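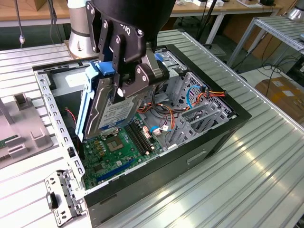 Plotov open lab, January 15, 2025

Notes typed on the train, sorry for the state of them.

Got there late, missed the coffee and most of the intro talk. Straight to the PC teardown station, the one I'd come for. Job: get the hard drive and its blue caddy out of an old desktop tower lying on its side, without snagging the power cables. Harder than it sounds. Those cables go everywhere.

Sointu Kinnunen runs the station. Two ways of teaching. Either you grab the arm and walk it through the move, or you sit at the remote and steer from there. She likes hand guiding for the grip and remote for the lift, says people pull too hard when they're standing over it. They have 249 demos of the drive so far and want 600 before they train again in March.

Visitors got a turn on the remote. Mine: fingers down either side of the caddy, close, tilt, up. Closed too early teh first time and Sointu had me back off and start over. Bad tries get kept too, just tagged separately.

Hollis Van Dusen from Keskinen asked about different cases. Answer was 32 models on the list, most not started. RAM is next, then screws. No date for screws.

Skipped the Sudine talk to get back in line. Second go much smoother, but I still watch the fingers and forget the wrist.

To do: email Sointu re the demo format, ask if our Surnska people can come over for a day.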